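Visit report: Cledau open day, November

Cledau opened its workshop to buyers for an afternoon and I went along to see the two-arm bench kit it sells under the name Vovell. Eustaquio Ibarra, who looks after sales, took our group round.

The kit is two arms on one metal rail, with control software called Citance. It costs £2871, plus £160 for delivery and setup. A single-arm version is planned but has no price yet.

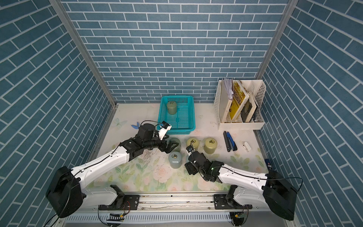 Both arms can be taught by hand, and Ibarra said most customers manage a simple sorting job within a day. I asked about spares. Gripper fingers are kept in stock — motors have to be ordered from Iglesias and can take 2 weeks.

The demonstration bench was set up with lidded containers and a plastic basket. I would have liked to see heavier items tried as well. Cledau says it has sold 737 kits so far, mainly to colleges.
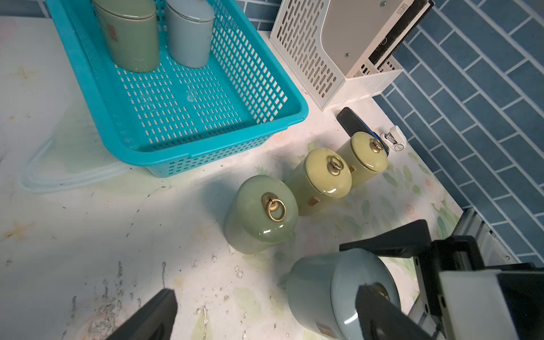 One of the Vovell grippers holding a pale blue-gray canister on its side.

The software licence runs for a year and I am still waiting for the renewal price.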